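5.3 Failure Analysis: Finger Contact During Descent

The most frequent failure of the Lirnness policy in simulation was a premature contact between one finger and a stick next to the target. Of 20 evaluation episodes on the stick-sorting task, 8 ended this way. The sticks are short and thin, and they are spawned within a small area of the table, so the gap between neighbors is often less than the width of an open finger. Figure 4 shows the arm over the red stick with the gripper slightly open and the other pieces close by.

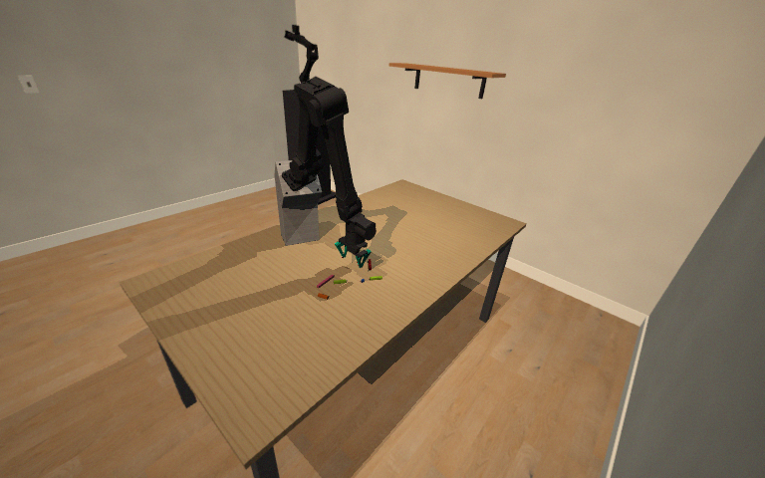
Figure 4. Simulated stick-sorting task, gripper above the red stick.

In the failed episodes the planner accepted the grasp pose and the collision check passed. The check was run only on the final pose and on the pre-grasp pose above it. The vertical path between the two was interpolated and never tested. When the wrist rotated during descent, a fingertip swept through a neighboring stick, and the contact solver responded with a large impulse. In most of these cases the stick left the table. In the rest it was pressed into the tabletop until the joint torque limit tripped and the episode was stopped.

We first suspected the Csonka contact model, and reran the failed seeds with a smaller time step. The impulses were lower but the outcomes did not change. Completing the wrist rotation before descent, and checking the path at 14 evenly spaced poses, removed 7 of the failures. The remaining one had a different cause: the pose estimator had merged two adjacent sticks of similar color, and the grasp was centered between them.

The torque limit was not tuned for this task. It was carried over from the Kunov setup, where objects are heavier, and it allows more force than we would accept on hardware. We lowered it before the trials in Section 6.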